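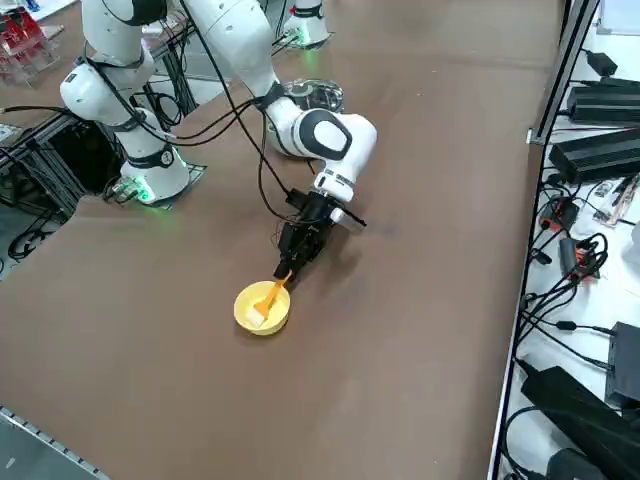 **Two-arm benches get a common rulebook**

Sunday, September 11, 2022

Laboratories that run two robot arms over one table will have a shared set of working rules to follow from the end of the month. The Diltum code, a 30-page document drawn up by the testing firm Kemeys with help from three robotics groups, sets out how such benches should be laid out, started, stopped and written up.

The code is voluntary. It covers small arms used for handling household objects such as bowls, cups, pans and kitchen tools, a type of work that has grown quickly and that sits awkwardly between factory rules and ordinary laboratory practice.

"People were reading factory guidance and then ignoring most of it, as it was written for a fenced cell with one machine doing one job," said Carys Bowen, who edited the text at Kemeys. "We wanted something a new starter could read before lunch and use in the afternoon."

Much of the first section deals with the space the arms share. Each bench must have a written plan showing which parts of the table either arm can reach and which parts both can reach. Where the two areas overlap, only one arm may move at a time unless the control software checks the distance between them continuously. Objects that are not needed for a task may stay on the table, but they have to appear on the plan.
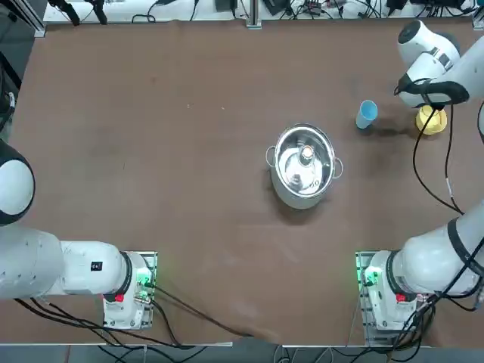

Speed is dealt with separately. The code does not give a single limit for all arms. It asks each site to set its own, to write down how it was reached, and to halve it whenever someone is working within arm's length of the table. A site that changes a gripper or fits a longer tool has to set the figure again.

Stop buttons take up two pages. There must be one within reach of every place where a person normally stands, and pressing any of them must halt both arms. Emrys Morris, safety lead at Wusatero, said his team had found this the hardest rule to meet.

"Ours were wired as two separate systems. You could stop the left one and the right one would carry on with what it was doing," he said. "It took us two days to put right and we should have done it years ago."

The section on tools and objects is shorter. Grippers must be checked at the start of each session for worn fingertips and loose screws. Items handled by the arms should be light, free of sharp edges and kept for bench use only. Glass is allowed where the task needs it, provided the operator wears eye protection. 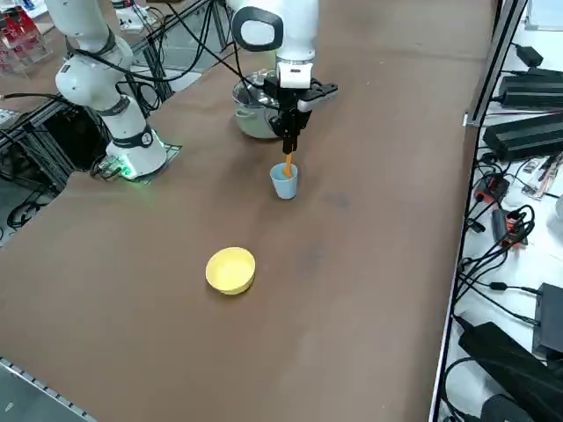 *An orange utensil held in a blue cup by one of the two arms. The code covers kitchen tasks of this kind.*

Cables caused the most argument during drafting. An early version would have required all leads to be run in closed trunking, which several groups said was unworkable on benches where equipment is swapped every week. The final wording asks that cables fixed to an arm be strapped at every joint with enough slack for its full movement, and that power supplies be kept off the working surface. Trunking is recommended for benches that will stay in one layout for more than a month.

Eulalia Vergara of Protetti, which builds control software for research arms, had pushed for the stricter version. "I still think a snagged lead is the likeliest way to damage an arm," she said. "But I would sooner have a rule that gets followed."

The last part is about records. Sites must log every unplanned stop, including those where nothing was damaged, with the time, the task and the position of both arms. During the trial period the groups taking part logged 785 stops between them. Kemeys said the largest share came from an arm reaching its joint limit while putting an object down, followed by dropped items. 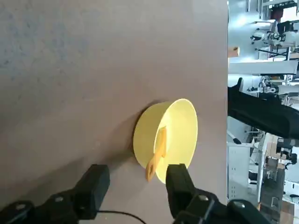 Dropped or badly placed items are to be picked up by hand only after both arms have been paused and the operator has said so aloud to anyone else at the bench. The same applies when an object is moved back to its starting place between runs. Pascal Thiele, who ran the trial at one of the groups, said spoken warnings had felt odd at first and were now habit.

Sites that want to be listed as following the code can ask for a one-day visit from Kemeys, priced at £1,000. The text itself is free. Anil Rajan, who will carry out the first visits, said he expected to begin before the end of September and that smaller laboratories would be seen first.

Comments on the code can be sent to Kemeys at any time. A revised edition is planned for next year and is expected to add a section on mobile bases.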